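Did Paisan get recast on Skedova or is my aunt's group chat making things up?

Asked in TV & Celebrities

I need somebody with more patience than me to sort this out. I watch Skedova, the hospital soap, about three weeks behind everyone else, so I live in fear of my own phone. This weekend my aunt's group chat announced that the singer who goes by Paisan had been fired, replaced, and possibly married, all in one message with 2 crying emojis.

The Daltirow gossip page says she "stepped away." The Prallari fan account says she never left and that the new woman in the promo is playing her character's half sister. I have read 88 comments under that post and I'm now dumber than when I started. I read most of them in the kitchen, where I do my worst research.
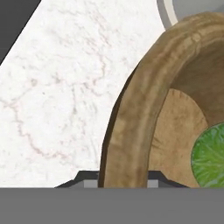

Marble countertop, seen from above.

What I'd like to know is whether there has been any statement from the show itself. I don't want "a source close to production." Every source I've ever read about was close to production. They must be packed in there like sardines. Also, no spoilers past the wedding episode, please, if you can stand it.

Posted September 21, 2021

moonlit_reruns

No recast. The show put out a short notice in April saying she'd miss part of the season to tour, and that her character would be "away." That's all it said. Daltirow ran it under a headline with the word SHOCK in it, then ran the same story again over the summer with a different photo of her getting out of a car.

The half sister thing is true as far as I can tell. She's in the cast list under her own character name, which would be an odd way to replace someone. She also has a different haircut, and on a soap that's practically a birth certificate.
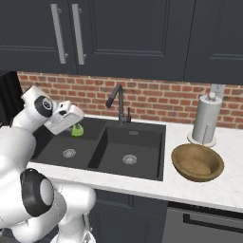

If you want to check these things yourself, go to the show's own page and look for the cast notices near the bottom. They're dull, and they have dates on them. The gossip pages tend to leave the dates off so an old story can be served again whenever things are slow. I once spent an entire lunch upset about a breakup that was two years old. They'd gotten back together and had a dog.

As for the marriage, it's the character who gets married. You've seen that one, so I'm not spoiling anything. I'd guess somebody in the chat read a headline and skipped the part where the groom was a surgeon with amnesia.

couchcritic_west

She was 100% fired!!! My cousin's neighbor does hair for a different show and everybody knows. Also the new girl is better, sorry.

tapewormhole

Ignore the one above me. "Different show" is doing a lot of work in that sentence.

I'll add one thing to the first reply. The tour is real and tickets were on sale, 159 dollars for a seat behind a pole, ask me how I know. People who get fired in disgrace don't usually have their old network running ads for the tour, and this one did, in the middle of the episode, right as the elevator doors were closing.
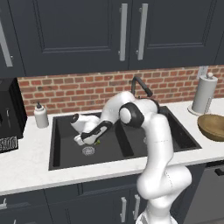 Prallari is usually fine for casting news and terrible for anything involving feelings. Whoever runs it has decided who should be dating whom and reports accordingly. Daltirow I'd skip unless you enjoy clicking through 300 slides to reach one sentence. And mute your aunt's chat until you catch up. You can tell her you were on a plane.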